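Hurnard moves parts sorting to robot arms, retrains packing staff

Hurnard has put robot arms to work on the sorting benches at its Witkowska Road site, and the people who used to do the sorting by hand have been given new duties in checking and setup. The company announced the change to staff on 6th October.

The arms pick small metal and plastic fittings out of mixed bins and place them in trays for packing. Until now, each of the 8 sorters on a shift handled the bins at a bench, a job that staff had long complained was hard on the wrists and shoulders. No jobs are being cut, the company said, and pay grades will stay the same through December, when they will be reviewed with the staff council.

Sorters who move to the new role take a course lasting 2 weeks. It covers loading programs, clearing jams, changing gripper fingers and stopping an arm safely. The software comes from Hovetti, which also runs the course.

Yuk-lan Wu, who has worked in sorting for most of her time at Hurnard, was in the first group to finish. She said the work is easier on her hands but asks for more attention.

"Before, I could talk to the person next to me all day," she said. "Now I watch the arms and I listen for when one sounds wrong. I go home tired in a different way." 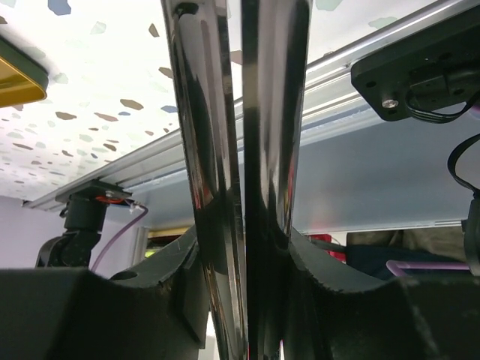

The arms are slower than an experienced sorter on flat washers and thin clips, and those bins are still done by hand. Hurnard said the arms now handle 345 bins a day, with another 125 going to the manual benches.

Staff have asked for more seating near the arms and for job rotation, so that the same person does not watch the line for a full shift. Rotation has started on the early shift. A decision on seating is expected before the system is extended to the Kendudeo building.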